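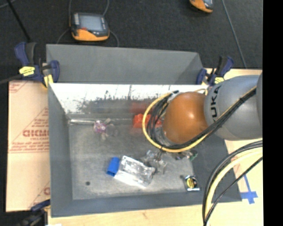 **Gray metal bin with sloped sides – what do you keep in yours, and how do you clean the walls?**

**simone_portela**

Hi all! I've lurked in Storage & Sorting forever and I finally have something to ask.

I've got one of the big gray metal bins, the kind with sides that flare out toward the top. Everything small and homeless goes in there. Bits of shiny tube, little plastic doodads, things in clear wrappers, you name it. It was supposed to be a landing spot for a week or two and then I'd sort it (ha). That was last November.

Two problems:

1. The inside. The upper part of the back wall still shines like new, but lower down it's all dark speckles and smeary scuffs, and the floor has gone blotchy. There's a small dark round spot on the floor too that I keep trying to pick up like it's a washer. I've wiped it with dish soap and got nowhere.
2. Small stuff vanishes. Anything clear or silvery just blends into the metal. I spent one whole evening hunting for a little see-through cap and it was right there against the wall the entire time.

So do I scrub it, line it, paint it, or give up and go back to plastic drawers? Budget is small but not zero.

Simone

---

**marblejar**

Don't paint it!! I did mine in white spray enamel and it looked gorgeous for maybe a month. Then the first handful of metal bits went in and it chipped, and now I have metal bits AND paint flakes. Sorting through it is like eating crackers in bed.

What I'd do is a liner. I use a cheap felt sheet in dark green, cut a bit big so it runs up the sides a couple of inches. Clear and silver things pop right out against it. When you want everything out you grab the corners and lift.

---

**tincup_709**

Gonna disagree on felt. Felt grabs everything. If you have anything with a barb or a burr on it, or those thin plastic tags, you'll be picking fuzz off your stuff until you're old. Rubber mat is the way. Thin one, the ribbed kind, wipes clean.

As for the speckles, is it rubbed-off dirt or is the metal worn? Run a fingernail over it. If you feel an edge, something's stuck on and it'll come off eventually. If it's smooth, you're probably looking at wear and no cleaner in the world is going to bring it back.

---

**marblejar**

Ribbed rubber and tiny parts? They fall in the grooves and you need tweezers. I've had a ribbed mat. I gave it to my dog.

---

**tincup_709**

Then flip it over, the back is flat :)

---

**simone_portela**

OK I went and did the fingernail thing. The back wall is smooth in most places, with a few crusty dots near the bottom that came off when I scraped them. The round spot on the floor is totally smooth. So I guess that one's just there now.

I like the grab-the-corners idea a lot, though I can see the fuzz thing being a pain. Does anyone use plain cotton? An old pillowcase or something?

---

**OldPlodauRoad**

I've used a canvas drop cloth, the leftover piece from painting the hallway. Heavy enough that it doesn't bunch up, and it doesn't shed. Mine has blue drips on it so I can't say it's pretty.

For the wall, Uvell paste on a damp rag, small circles, then wipe it down with plain water. It took the smears off mine and left the scratches, which I was fine with. Try it in a corner first, some of these bins have a coating on the gray parts and you don't want to dull a patch in the middle. I'd only use it on the shiny section and leave the matte gray alone.

---

**kettle_and_twine**

I'm going to be the grump here. The bin is fine! Metal bins get scuffed. The trouble is that you're using a great big bin for little things. That much floor with a few small items spread all over it means you have to look at the entire floor every time. Put the small stuff in small containers, and put THOSE in the bin.

I have 9 shallow tins in mine (the flat ones mints and cough drops come in, plus a couple of cookie tins) and I haven't lost a single screw since. Long stuff like tubes and strips goes along the back wall, flat on the floor, and it stays put.

---

**marblejar**

Ok but then what's the bin even for? If it's all in tins you could use a shelf.

---

**kettle_and_twine**

The bin's for carrying it all at once, and for the awkward things that don't fit in a tin. And for when I drop a tin.

---

**tincup_709**

I'm with kettle on the tins and I hate to say it. Lids off though. Once the lids are on I never open them and I end up buying the thing again. I own 19 of the same shelf pin because of lids.

---

**simone_portela**

19 shelf pins!! I feel so much better about my life.

I do have some tins. I also have a stack of those square plastic trays from Dantas that I bought for seedlings and never used. The sloped sides of the bin bug me though, because anything square leaves a wedge of space next to the wall and stuff slides down into it. Is that just me?

---

**OldPlodauRoad**

Not just you. Keep the trays in the middle and use the wedge for the long pieces, or roll up a dish towel and tuck it along the edge. The slope is handy the other way too. If you tip the bin toward you, loose stuff runs down and you can scoop it out with a piece of card. Can't do that with a straight-sided box, it all packs into the corner.

---

**bexinthebasement**

Jumping in because I have the Nuvel 2602, which has sloped sides as well, and the trays question drove me nuts when I got mine. Round containers are better than square ones in there! Tuna cans with the edges smoothed, jar lids, margarine tubs, anything round. You can shove them right up to the slope and they kind of nestle. You do waste some space between them but you also get somewhere for your fingers to go, so you can get them back out.

Also, about clear stuff disappearing – a light from the side. I put a clip lamp low on the edge so it shines across the floor instead of straight down, and every little clear thing throws a shadow. On bare metal an overhead bulb gives you one giant bright patch and you can't see a thing inside it. I'd try that before buying anything.

---

**simone_portela**

Bex, the lamp!!! I just tried it with the bike light from my backpack, held down at the edge, and I found two clear plastic bits I'd given up on. They were both up against the back wall. I've been shining the big lamp straight down this whole time like a dentist.

---

**marblejar**

Still voting liner. But yes fine, lamp too.

---

**kettle_and_twine**

Bex, how do you smooth the tuna cans? I've cut myself on those.

---

**bexinthebasement**

One of those side-cutting can openers, the kind that takes the entire lid off with the rim. No sharp edge left so there's nothing to smooth. For the ones I opened before I had it, I folded a strip of duct tape over the edge. Ugly, works.

---

**simone_portela**

Update from this evening. I emptied the whole thing onto an old sheet, did the shiny part of the back wall with the paste (a friend had half a tub of Uvell under her sink) and the smears are mostly gone. The scuffs low down are lighter but they're still there. I did not touch the matte gray. The floor I just washed and dried. It's still blotchy and I've decided I don't care.

Going back in: round tubs for the tiny stuff, lids off, long pieces along the back, and canvas on half the floor to see if I like it. I'm leaving the other half bare so I can try the tipping trick with the card. The pink and purple odds and ends get their own tub because they're the only things in there I can ever find, and I'd like to keep it that way.

One leftover question. The canvas rides up when I slide a tub across it. Tape, or is there something better?

---

**OldPlodauRoad**

Flat magnets on the corners, if your bin is steel. Check with a fridge magnet first, mine turned out to be aluminum and I'd already bought a pack.

---

**tincup_709**

Double-sided carpet tape. Or, you know, a rubber mat.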